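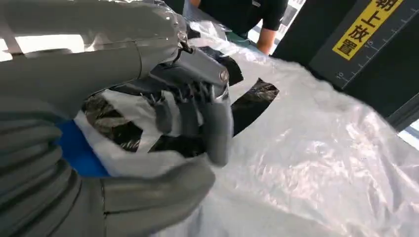 Psarras wrote in reply to the July post that a machine which cannot manage a limp bag has no business near a laundry basket. The objection is a fair one and is taken up in this entry.

Sternon Notes > Automation > Chores
Monday, July 28, 2025
By Sekska

Soft plastic remains a hard test. It folds, slips and hides its own edges.

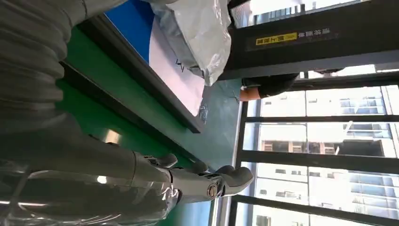

Robot hand and plastic bag at the green table.

A person does such work without much thought. A machine must find the bag, close its fingers and know when to let go. Parcel work adds a further rule, as the label must face up. 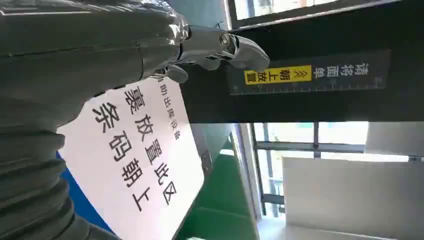 Are household chores next?

In this author's view, not yet. Posted rules help on a shop floor, and few kitchens have them.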